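Monday, late. Budget week, day one.

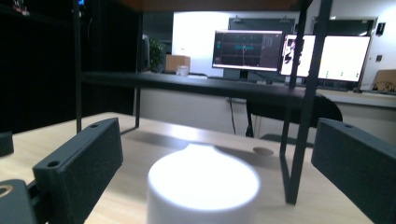 Refugio Maldonado thinks I am being cheap, and told me so twice before lunch. You can't plan a year of work on two sets of fingers, Refugio said, and if we don't put the arm in this round we won't get to ask again until next June, so stop arguing about the small stuff and sign it.

I did not sign it.

What I have on my desk is three quotes, and I have now read each of them more times than anyone who wrote them. Murness wants to sell us an arm. Gellari wants to sell us the same sort of arm with a nicer brochure and a service plan we have to take whether we want it or not. Aranda doesn't sell arms at all, they sell "readiness," and I got to page 22 of the Aranda document before I found a price. I wrote the page number on a sticky note and put it on the cover so I would remember how I felt.

My trouble is that every one of these quotes stops at the loading dock. The arm shows up, great. Then what? It needs a mount. The table it would go on is the one we do the hand-held work on now, and I can't see us giving that up. So it needs another table, and a heavier one. It needs floor space, and we don't have any unless the desks move. Murness has one line for "site preparation" and the line says "by customer." By customer is me.

And the hand-held grippers are doing the work. That's what bothers me about the whole conversation. People pick one up in the morning and use it, and by afternoon we have something to look at. When a finger wears out we replace the finger. I put 500 dollars a month down for fingers, fasteners, cables and the stuff that goes missing, and Refugio laughed at it, but I went back through the receipts tonight and I think it holds. Show me the arm that costs that to keep alive. Gellari's service plan alone is more, and it doesn't cover fingers. I asked. They call fingers "consumable end tooling" and there is a separate sheet for it, which they will send.

Called Kallano in the afternoon for the used option. Pleasant man, very relaxed. He has 2 arms coming off a lease and would let us have either one at 55 percent of list. I asked how many hours were on them and he said he'd have to look into it. I asked who would honor the warranty and he said that was a great question. I have bought a used car from someone who talked like that.

To be fair to Refugio (I'm trying), there is a real point in there. Hand work varies with the hand. I don't pick things up the way Refugio does and neither of us does it the same on a Friday. If we ever want to see a task run on its own we need an arm in the room to run it. I don't dispute that. I dispute that we need it in this budget, bought in a hurry, with a quote that expires at the end of the month. Quotes always expire at the end of the month. Then you call on the first and they find another one.

What I may do is split it. Put in for the table and the power now, plus spare grippers, and hold the arm for the second half of the year with a real number next to it. Refugio will say that a table with nothing on it looks ridiculous in a budget. Maybe so. It looks worse to have an arm in a crate in the hallway. I worked at a place that had one in a crate for most of a year and people put their coats on it.

Things to chase tomorrow:
Murness, what does the controller draw, and does it need its own circuit
Gellari, the consumables sheet, and can the plan be dropped after year one
Aranda, is the price on page 22 the whole price (I doubt it)
Kallano, hours, in writing
Measure the doorway

Refugio sent one more message after dinner with a link to a video of an arm folding a towel. It was sped up. I watched it through and wrote back asking how many towels it dropped before that one, and I haven't had an answer yet.

Going to bed. The spreadsheet is saved as "v4 no arm" and there's a "v4 arm" next to it in case I lose.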